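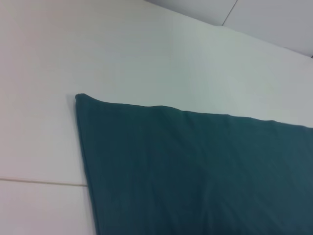 How long does it take before a person convicted of smuggling can work in shipping again?

In our case it was four years, and most of that time went to waiting for papers and for somebody willing to sign them.

Marjatta Kauppinen gave me this answer in the kitchen of her apartment in Melville, where she has lived since she left prison. She is small and speaks slowly, and she poured the coffee before I had taken off my coat. She was a freight clerk at Finport when she was arrested. The court found that she had changed the papers for containers that carried untaxed cigarettes. She pled guilty and served 32 months.

"I did not load anything and I did not drive anything," she said. "I changed numbers on a form. For a long time I told myself this was a small thing. My lawyer did not let me say it in court, and she was right."

The lawyer was Hrefna Vigfúsdóttir, who joined us a little later with a folder under her arm. She had come to the case in September, when the trial was already near, and she remembers that the first meeting went badly.

"Marjatta wanted to explain the whole harbor to me," Vigfúsdóttir said. "Who was lazy, who was stealing diesel, who had married whose sister. I wanted to know about 85 containers. We spent the first hour on the diesel."

Both women laughed at this. Then Kauppinen became serious again and said that the people she worked with have not spoken to her since the sentence. Three of them were witnesses. She does not blame them, but she crosses the street when she sees one of them.

I asked why she had agreed to do it in the first place. She thought for some time.

"They asked me politely," she said. "It was a man from Odera, the transport company. He brought the forms and waited while I did them. The second time he brought an envelope. I did not open it until I came home, and after that I could not say that I did not know."

The man was never charged. Vigfúsdóttir would not discuss him, except to say that the evidence against him was thin and that she had no duty to make it thicker.

Since the spring Kauppinen has worked at Ilar, a small firm that stores furniture and machine parts. She checks deliveries at the gate. The owner knows about her conviction, and during the first weeks he signed every sheet after her – she found this correct and also a little humiliating. Now he signs only on the last day of the month.

"People ask if I miss the harbor," she said. "I miss the noise in the morning. I do not miss the telephone."

Vigfúsdóttir is preparing a request to have the remaining part of the fine reduced. A decision is expected next year. When I left, the two of them were reading the second page of it together, and Kauppinen had found a wrong date.

30 Dec 2018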